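Caja de escritorio

La caja de escritorio es un recipiente abierto, por lo general de cartón, que se coloca sobre la mesa de trabajo para reunir objetos pequeños de uso personal o de oficina. Se distingue del organizador de sobremesa, provisto de compartimentos y destinado sobre todo a útiles de escritura, en que carece de divisiones y admite piezas de forma y tamaño diversos.

Origen y uso

En muchas oficinas la caja de escritorio procede de un embalaje reutilizado al que se han retirado la tapa o las solapas. Algunos fabricantes la comercializan como artículo propio; la firma Sarnex ofrece un modelo de cartón con 4 variantes de altura. Su empleo es frecuente en puestos separados por mamparas, donde la superficie disponible es reducida y los cajones se reservan para documentos.

Contenido habitual

El contenido combina material de trabajo – bolígrafos, calculadoras – y artículos de cuidado personal, como tubos de crema de manos. También se guardan en ella vasos de plástico, que en posición vertical ocupan poca base. Los vasos con bebida suelen dejarse fuera, junto a la caja.

Clasificación

En su manual de orden para oficinas, Omar Sabbagh distingue entre caja de tránsito, que se vacía al final de la jornada, y caja permanente, cuyo contenido se revisa cada 60 días. El autor recomienda colocar los objetos altos en un lado y los tubos y bolígrafos tumbados en el otro. 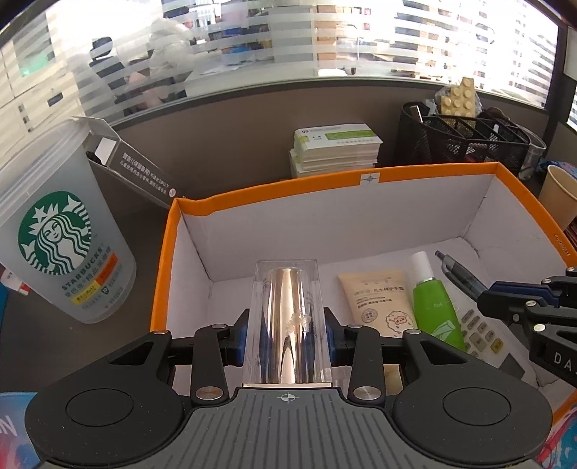
Ambas modalidades pueden coexistir en un mismo puesto, aunque el manual aconseja reservar la permanente para los objetos de uso diario.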